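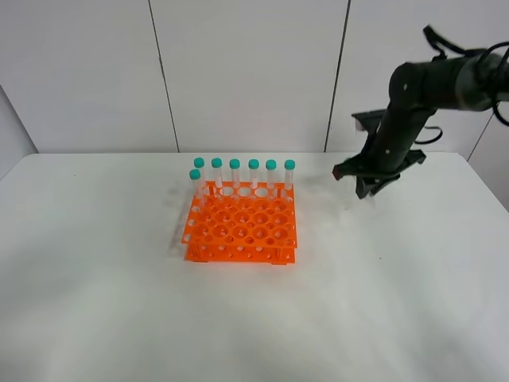 Hugo Perrin thinks most of the trouble on a tube cell comes from the cable, and he would check it before touching a single taught position. Aino Lahtinen agrees with him up to a point. She looks after the Arnar cell at Nasitz, where an arm with a parallel gripper handles screw-cap tubes in an orange rack, and she has her own order for the work.

"I start with the fingertips," she says. "If the tips are worn or a screw has backed out, every position you teach after that is wrong by the same amount. You end up correcting the rack when you should be correcting the hand."

She opens the gripper all the way, wipes the pads with a dry cloth and tries each finger screw with a hex key. Then she closes it slowly on a spare tube she keeps in a drawer for this job. The tube should stay straight when it is let go.

After that comes the rack. The one in use has two tiers, and she says people forget to look at the lower one. "A tube can look fine from the top and still be leaning. I bend down and look in from the side."

She teaches three positions: two at the ends of the back row and one further forward. The holes in between are worked out by the controller. She runs the arm to each one at low speed and stops above the cap before going down. 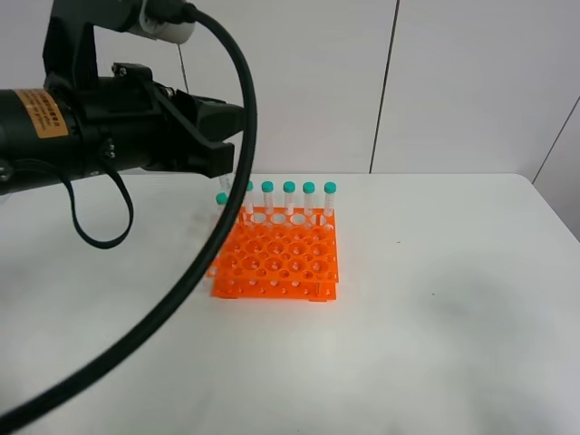
She used to teach every hole by hand, and it took her most of a shift. Urquhart, the firm that installed the cell, talked her out of it. She was slow to trust the calculated positions and kept a paper list of the old ones for a while. The list is still taped inside the cabinet door.

On the cable, she does what Perrin recommends, only later in the check. She moves the wrist through its full turn and watches the slack. "You want enough that it never pulls, and you want to know where the extra goes. If it can get to the rack, sooner or later it will drag on something." She ties it back with a hook-and-loop strap. Zip ties, she says, bite into the jacket, and you have to cut them off each time.

Her log for the cell runs to 53 entries. Most are a line long. The longest concerns a connector that worked loose at Gruvport, where the cell stood before it was moved. The arm would stop in the middle of a pick with a communication error, then run well for days. She replaced the cable first, which did not help, and then the connector, which did.

The next job is a new set of finger pads. She has them on the shelf and plans to fit them in July.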